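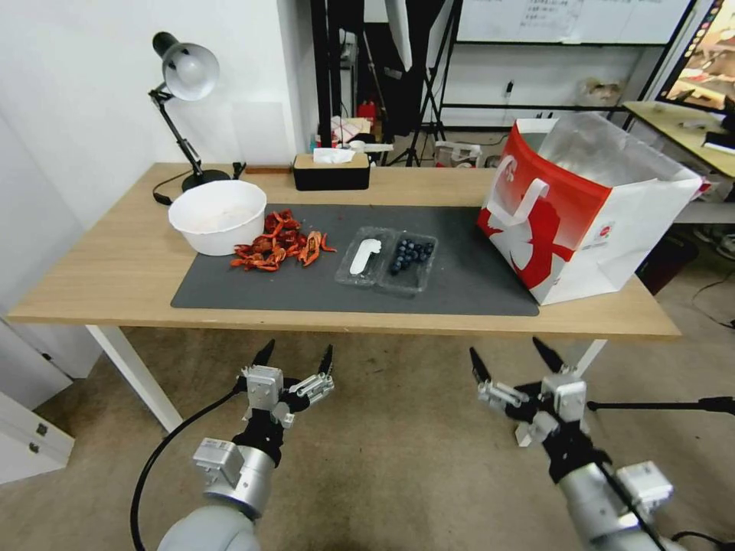 Clearing Up After a Shared Lunch: Food Waste and Packaging on a Work Table
Chiharu Onishi
January 12, 2018

1. Background

My project looked at what is left on a shared work table after people eat at it, and how the leftovers should be sorted. Most of our department eats at the desks, and the bins fill up with things that belong somewhere else. I chose crayfish for the main case because the shells are bulky and start to smell quickly.

2. What was on the table

The table has a light wood top and a dark grey mat. The red shells were in a heap on the mat, next to a white bowl with some residue in it. There was also a clear plastic container, and a red and white paper shopping bag at the right-hand end. The desk lamp and the tissue box with the wooden lid stay on the table all the time, so I left them out of the sorting.

I put the waste into three groups: food, plastic and paper. The tissues were harder to place. A clean one could go with the paper, but one used to wipe up crayfish juice could not.
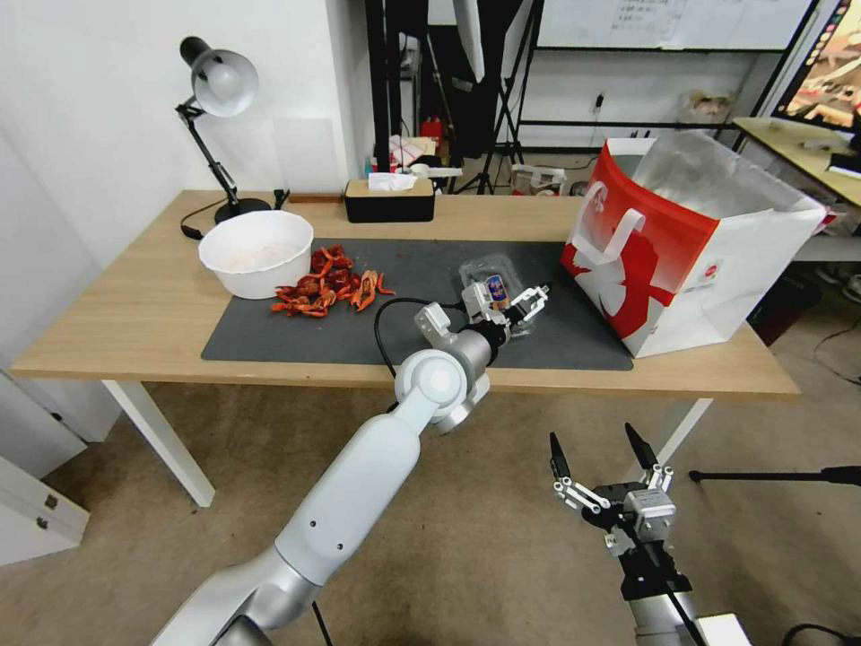
3. Weights

The shells came to 550 g on the kitchen scales. Everything together, before sorting, was almost 800 g. I did not weigh the mat or the bowl, as both are washed and used again.

4. Problems

Small bits of leg and claw are difficult to pick up from a mat. Putting a sheet of paper down first would help, though it adds to the waste. Labels on plastic lids also need to come off before recycling, and I had not allowed time for this.

5. Next steps

I would like to repeat the weighing in October with a different meal, and line the mat with newspaper to see how much time it saves.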